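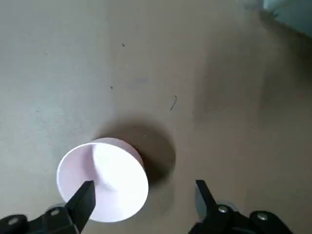 White cup on its side on a beige-grey surface

How do I get tea stains out of white cups without wrecking them?

Posted by wollano_jen, Monday

Hi all, hoping someone has a clever idea because I'm going round in circles with this. I've got a set of plain white cups that I bought when we moved in, nothing fancy, but I love them and they don't make them any more (I've looked, and looked, and then looked on the second-hand sites as well). My husband drinks tea the colour of a garden fence and leaves the last inch sitting there until bedtime. So over the years they've gone brown inside, worst at the bottom where you can't get your hand in properly.

Things I've tried so far: ordinary washing-up liquid and a sponge (nothing), the dishwasher on the hot programme (a bit better, then worse again), and one of those green scouring pads, which did shift it but I think it's left the inside feeling slightly rough and now the tea seems to cling to it even faster. I only did that to two of them, thank goodness.

My mother-in-law says bleach and leave it overnight. I really don't fancy drinking out of something that's had bleach in it, am I being daft? We're in a hard water area too if that makes any difference. The kettle furs up in no time.

I've got people coming to stay in June and I'd like to put a cup of tea in front of them without feeling I have to apologise for it. Any help very welcome!

Evander Sutherland

Not daft at all, but you don't need bleach. Bicarbonate of soda is what you want, the ordinary stuff from the baking aisle. I've been doing ours this way for years and we get through a frightening amount of tea in this house.

Put a heaped teaspoon in the cup, add just enough water to make a paste (go a drop at a time, it turns to soup very quickly) and rub it round with a damp cloth or your finger. Most of the brown will come straight off with hardly any effort. For the bottom, where it narrows, I wrap the cloth round the handle end of a wooden spoon and twist it about. An old toothbrush works too, though mark it somehow so it doesn't end up back in the bathroom. Ask me how I know.

If they're really bad, do a soak first. Fill the cup with hot water, put in two teaspoons of bicarb, leave it for an hour or so and then do the paste. For the very stubborn ones I use a denture cleaning tablet. Drop one in, fill with warm water, leave it until it has stopped fizzing and then a bit longer. I use the cheapest ones the chemist has. Wash it out well afterwards with washing-up liquid and rinse it twice.

Couple of other things. If your cups have any gold or silver round the rim, keep the paste away from that part, it'll dull it. And yes, hard water does make it worse. You know the film you get on top of the tea? That's what sticks to the sides. We got a filter jug when we lived over in Rennie, where the water was practically chalk, and the cups stayed clean a lot longer between goes. Changing the cartridge is a faff but I'd still have one.

As for the two you scoured, if the glaze is scratched I'm afraid it's scratched, you can't put it back. They'll stain quicker than the others from now on but they'll still clean up with the bicarb. I'd make those two your husband's!

And get him to swill it out when he's finished. Doesn't need washing, just a quick rinse under the tap. It makes more difference than all the rest put together. Good luck with that part, I've had mixed results here.

dreltau_dave

Salt and lemon juice. Works on anything. My nan had hers until she was 32 stone... sorry, until she was ninety odd, was reading something else while typing, and they were like new.

Or just drink coffee

Pip at Funness

I'd go along with Evander on the bicarb, it's what we use in the café where I work. We've got 206 cups on the shelves and they all get done on a quiet afternoon, usually by me with the radio on. The one thing I'd add is don't bother doing them one by one. Put the plug in the sink, lay them all in on their sides so they fill up properly, cover with hot water and tip in half a small tub of bicarb. Go and do something else. When you come back you'll find most of it wipes off with a soft cloth and you only need the paste for the awful ones.

Salt and lemon is all right for a light stain, and it smells lovely, but the salt is gritty and I'd be a bit wary of it after what happened with your scouring pad. If you do try it use fine salt and go gently.

On the bleach question, we did have a boss who swore by it. I never liked it. You can taste it if the rinse isn't good enough, and you must never mix it with anything else you've been using, especially anything acidic like lemon or vinegar. Too much worry for a tea stain if you ask me.

Dry them upside down on a tea towel afterwards and give the towel a shake first, ours always seem to pick up fluff.

wollano_jen

Thank you all so much! Did the sink thing last night with the whole lot, then the paste and the wooden spoon trick for the bottoms. I'm so pleased. The two rough ones still have a faint ring but they're miles better, and they have been officially handed over to him. He says he can't see any difference.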